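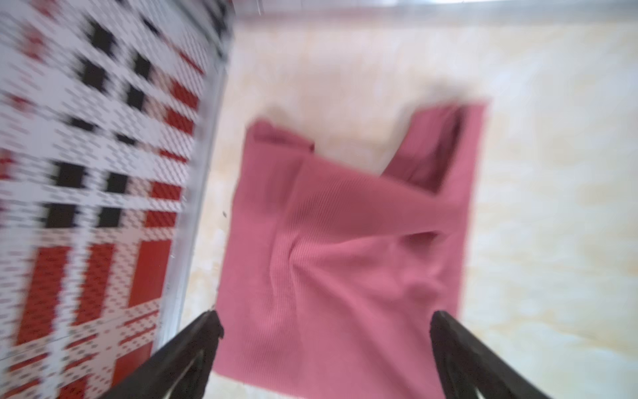 Pink ribbed garment on a pale surface, part folded.

Progress report, Tramier recall completion project
Period: September
Prepared for: Dritar program office

Short version
Behind on vehicles fixed, ahead on letters, on budget except towing. Parts are the whole problem. Need a decision on the second lift rental by Monday, see end.

Where we are
3341 letters out to owners of record. That is the full list we got from the state registration pull, minus duplicates. Returned mail is still coming in and is being re-sent where there is a forwarding address. Where there isn't one we try the phone number from the last dealer visit, if there was a dealer visit.

Both service sites are open, Grirkcombe and Mowat. Grirkcombe is taking bookings five days a week plus Saturday mornings. Mowat started late (compressor, see last report) and is now running normal hours.

The repair itself is going fine. Rear brake line swap, bleed, road test, sticker in the door jamb, upload. Techs say the left side line is a pain to get at on the wagon because of the heat shield. Clips break. We are now ordering clips by the box instead of with each kit.

Parts
36 kits arrived at Grirkcombe this month against an order that was a lot bigger. Mowat got none direct and has been borrowing from Grirkcombe. Supplier blames the fittings, says the earlier batch failed its pressure check and got pulled. We asked for that in writing and have not recieved it.

What this means for owners: bookings are being made for inspection first, repair second. If the line is sound at inspection they drive home and come back when there's a kit. If it's corroded the car stays and we cover a rental. Two cars are being held at Mowat on that basis right now. Owners have been decent about it, mostly. One complaint went to the state, answered within the deadline, copy in the shared folder.

Owner contact
The first letter was too long. People were reading as far as "your vehicle may" and calling to ask if they could still drive to work. Second version has the answer in the first line, then the phone number, then everything else. Call times dropped right away. Hold music also changed, since you asked.

Evening calls work better than daytime. We shifted the phone hours later, now open until 8 p.m., and closed the early slot that hardly got used. Voicemail gets cleared first thing each morning.

Sold and scrapped vehicles are eating a lot of time. The form for telling us a car is gone was buried three clicks down on the site. Moved to the front page. Still need the Spanish version of that page checked, the machine draft had the word for a tire lever in it where it should say brake line.

Money
Labor on plan. Postage under, because the re-sends are fewer than we budgeted for. Towing over. The original budget assumed owners would drive in and that isn't holding for the older cars, some of which haven't moved since spring and need a battery before they need anything else. We've paid for a few batteries out of the supplies line. If that's not allowed tell us now and we'll move it.

Rental cars are close to the limit for the quarter. Will go over if kits don't come and we keep holding cars.

Data
Upload to the Tramier completion log is daily from Grirkcombe, weekly from Mowat. Mowat moves to daily once the new shop tablet is set up. There was a mismatch between repair orders and the log, traced to VINs typed with the letter O where a zero should be. Fixed at the form, it won't take the letter anymore. Older entries being corrected by hand.

Next month
Get the supplier letter, or escalate with your office copied in.
Split kit deliveries so Mowat gets its own.
Third mailing, postcard this time, to owners who have not responded at all.
Saturday hours at Mowat if staffing allows. Probably not before the end of the month.
Spanish page finished and live.

Decision needed
Second lift at Grirkcombe. Rental quote is good until Monday close of business. No point having it without kits, but if kits land and we have no lift then the backlog just sits in the parking lot. We'd take it. Two month minimum. Please reply by email so theres a record.

Full spreadsheet to follow, still waiting on the Mowat timesheets.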